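Mumby Groundwater Monitoring Program
Progress report for the period ending 28 February 2001

Prepared by Amirul Lubis 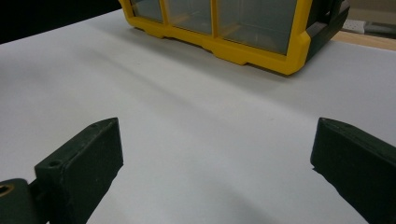

Water level readings continued at all wells in the Mumby and Stolness networks. A total of 208 readings were entered in the project database during the period. Two wells at Stolness could not be read in December, when the access road was under water. The gaps are flagged in the data tables and have not been filled by interpolation.

Water levels
Levels in the shallow aquifer rose at most sites following the winter recharge. The deep wells showed little change. Well 7 remains lower than its neighbors, and the casing elevation will be surveyed again before the figure is used in the contour map.

Water quality
Samples were analyzed for nitrate, chloride and hardness. Duplicate results agreed within the limits set out in the work plan, with the exception of one chloride pair from Stolness, which has been resubmitted. Nitrate remains highest in the wells down gradient of the Cudau drainage ditch.

Equipment
The pressure transducer supplied by Rondonuwu drifted and was returned for calibration. Manual readings are being taken at that site until it is reinstalled.

Budget and schedule
Spending is within the approved amount for field work. Laboratory costs are slightly over plan owing to the repeat analyses. The draft contour map is two weeks behind schedule pending the survey of Well 7. No change to the final delivery date is requested.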